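Simulation Open Day at Skestell - Frequently Asked Questions

Page updated 15/01/2025

What is the open day?
Once a year, in June, we open our Skestell office to visitors who want to see how robot arms are trained inside a computer. The robot you will see is a simulated one. You follow its work on a large screen, from the view of its own gripper.

Which demonstrations are given?
The kitchen demonstration is in the Wullach room and the tool demonstration is next door. Each one starts again when it is finished, so you can come in at any moment.
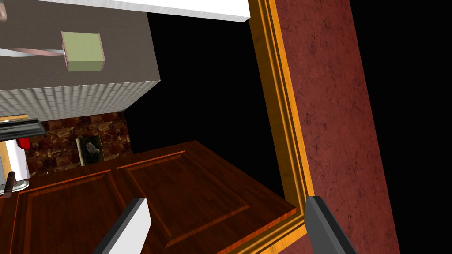

Kitchen demonstration: the gripper at the wooden door panel.

Why is everything so tilted on the screen?
The view moves together with the gripper. When the wrist turns, the kitchen seems to turn also. Most visitors are used to it after a short time, but if you feel unwell, please take a seat at the back.

What happens in the tool demonstration?
It is about handling a tool with a long wooden handle and a green head. 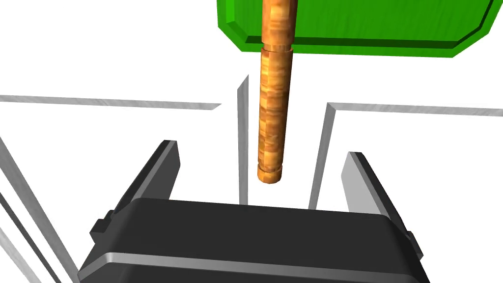 The staff will stop the program at any point if you ask them, and they are glad to explain the settings. Please ask - they prefer questions to silence.

Why are some parts of the kitchen black?
Nothing is drawn in these places. We build only the part of the room which the task needs. 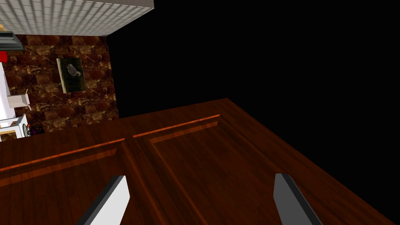 Kitchen demonstration: both fingers above the panels, with the bird picture on the marble wall.

Do I need a ticket?
Yes, but it is free of charge. There are 315 places. Groups from the Flemham office should book under one name.

Can I bring children?
Yes, together with an adult.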